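What I'm budgeting for the second cell

Posted 10 April 2022

I've been putting off writing this because the spreadsheet kept changing. It has now stopped changing long enough for me to copy parts of it down. If you are planning to buy a second or third robot arm for a small lab, some of this may save you an afternoon.

Background for anyone new to the blog: we run a small handling group in Indasthorpe. The work is mostly small, awkward items, the kind of things that get put in a box with a product and taken out again. Cables are the worst of them. Duván Bedoya wrote most of the grasping code and I handle the purchasing, the floor plan and the arguments about both.

The question for this round was whether to buy a full second cell or spend the money on what sits around the arms we have. A full cell from Brorik comes with the arm, the cabinet, a fixed table and two days of installation. The quote was fair. It also locked us into a table that bolts to the floor, and I have moved our tables too many times to sign for that.

So I went through what the work needs. I wrote down every item an arm touches, stands on or plugs into, and then every item a person has to go and find when something stops. The second list was longer.

Cables get their own line in the budget for two reasons. We handle them as test items, and we run the room on them. The test ones come in as bundles, some with USB plugs and some with power plugs, and they don't hold a shape. Fingers that are fine on a box need to close on several strands at once and keep hold of all of them. That makes fingertips a consumable in my book, and I now order them as one.

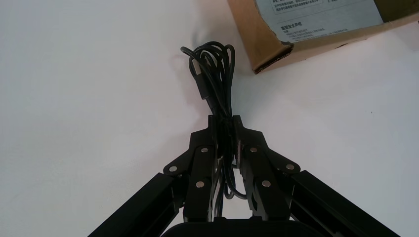
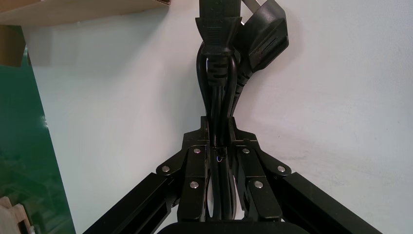
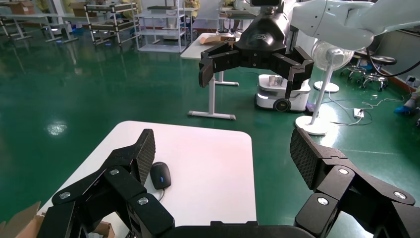
What went on the list

Fingertip pads. I put down 40 sets for the year. Last year I ordered pads when we ran out, and paid express shipping more often than I want to admit. Geraghty will hold stock for us if we commit to the full number up front, so we are committing.

Spare fasteners. Cheap, easy to forget. Each finger has several small screws and they are a size our local hardware store doesn't carry. I ordered a box of 400. Duván thinks this is too many. They will fit in a drawer.

Wrist cameras. We want one spare on the shelf for every two in use. The cameras themselves are affordable – the lead time is the problem. Ask your supplier for the lead time in writing before you compare prices. I had one quote that looked very good until I saw the delivery date.

Tables. White tops, rounded corners, nothing bolted down. I like a plain top because a dark cable shows up well on it. Measure the legs as well as the top. A wide foot and a mobile base don't share floor space nicely, and I have drawn that plan wrong once already.

Test items. Put these in the budget properly. We used to borrow mice, chargers and cables from people's desks and then had to give them back. There is now a separate amount for buying our own, including $110 for cables alone. Keep the boxes they come in, too. Cardboard boxes are useful as test items and you will want them for returns.

Power. Count outlets at the place where the robot will stand, which may be a long way from where they are on the drawing. Every mobile base, fan and monitor wants one. We are paying an electrician to add five along one wall, and I would have asked for more if the wall were ours.

Stools with wheels. A minor line, but people sit near the arms for hours and this got more comments than anything else I circulated.

What came off the list

The Brorik cell, for this year. I told them so and they were decent about it.

A Praltisix cable-feeding unit, which presents cables one at a time in a fixed position. It works well as far as I could tell from the demo. We want practice with cables that arrive in a tangle, so it would be solving a problem we are trying to keep. If you run a production line, look at it, your answer may be different from mine.

Custom floor markings. We'll use tape for now.

Still open

I haven't decided on the service contract. The yearly price is more than we spent on repairs last year, but last year was a quiet one. Duván wants the contract and I would rather hold the same amount in reserve. We have until the end of April to choose – if anyone reading has paid for one and used it, I'd like to hear what was covered and what wasn't. Comments are open.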